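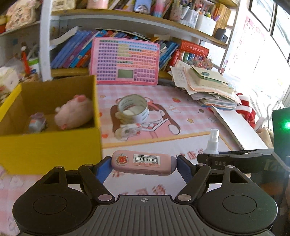 Jouko Vuorinen
October 22, 2022 | Selling & Shipping

Selling my aunt's sheet music one piece at a time. Is there a way to do this that leaves me with money?

My aunt taught piano for most of her life and left me her sheet music, which I think was meant kindly. It is 181 pieces, not counting the ones that have lost their covers and the ones that may only be pages of other ones. I play nothing. The piano itself went to a cousin, who got the better deal even with the stairs.

I put a first batch up on Clavier three weeks ago and to my surprise people want it. I've sold 16 so far. Mostly single songs from the 1920s and 30s with nice covers, plus an old Hanon with someone's fingerings penciled all the way through and the word "WRISTS" on nearly every page.

The trouble is the mailing. A song goes for four or five dollars. I started out sending them flat between cardboard, and one got folded in half to fit a mailbox, cardboard and all, which must have taken some effort. So I switched to rolling them in tubes, and now a buyer in Amness writes that her waltz arrived "in the shape of a cannoli" and will not stay open on the music stand. She wants a partial refund. I have offered her a dollar and she's thinking it over.

So: flat or rolled? And do I describe the pencil marks as damage, or is it a feature? I'd like to be finished by December, when I lose the dining table to relatives.

pedal_down

Flat. Always flat. Nobody who buys old sheet music wants it rolled. The paper from that period is mostly cheap pulp and it's been getting more brittle in your aunt's bench for ninety years. Roll it and you get little cracks along the edges, and then the cracks meet.

What I do (ten years, small shop, no complaints worth repeating):

Put the piece in a clear plastic sleeve, the kind comic book people use, but in the large size. Old large-format music won't fit a magazine sleeve, so measure first. I have a drawer full of sleeves from not measuring first.

Two pieces of corrugated cardboard, cut bigger than the music by a finger's width on every side. Turn one so the ridges run up and down and the other so they run across. That is the whole secret and it's why your mail carrier managed to fold yours. Both of your pieces were running the same way, I'd put money on it.

Tape cardboard to cardboard. Never let tape touch the sleeve opening, or the buyer will slide the music out past it and leave half the cover behind, and then you will hear about it.

Write DO NOT BEND on it if it makes you feel better.

On the pencil: say it's there, show a photo of the worst page, and leave it. Don't erase anything. Don't use the word "vintage" about the pencil either. Teacher's markings are fine with players and annoying to collectors, and the covers are what collectors are buying, so nobody with real money is going to look at page six anyway.

As for the cannoli, tell her to put it under some heavy books for a week, with clean paper on both sides. It will relax. She may not.

Gladiolus44

I sold my mother's whole Sjöberg organ book collection this way and made enough for a pair of shoes. Ordinary shoes.

My advice is to stop selling singles! You are doing a whole evening of work for four dollars, and Clavier takes its cut out of that, and then there's the gas to the post office. Bundle them. Put all the waltzes together, all the moon songs together (there will be a lot of moon songs), all the church ones, all the ones with a boat on the cover. I did lots of around a dozen and the best one brought $29, and I only had to find one box and stand in one line.

Keep back maybe five or six with really beautiful covers and sell those alone, and let somebody frame them. The rest is just music, sorry to your aunt.

Also check inside before you mail. I found a pressed flower, two recital programs and a very firm letter about an unpaid bill for lessons. I kept the flower and the letter.

basement_baritone

i ship posters not music so grain of salt, but if you HAVE to roll, use a fatter tube. most people buy the skinny ones because they're cheap. wide tube, roll it loose with the printed side facing out, and it flattens way easier. still wouldn't do it with anything that old

and check if there's a local music school before you list the whole pile. ours takes donations and a guy comes and picks it up. you can't get rich but you do get your table back

Jouko Vuorinen

Thanks, all. Checked the cardboard and yes, both pieces were going the same way. I'm choosing not to think about the other ones I sent like that.

Going with flat for the nice covers and bundles for the rest. I count eleven moon songs already and I'm only through the first drawer. The woman in Amness has turned down the dollar and asked whether I have any more waltzes.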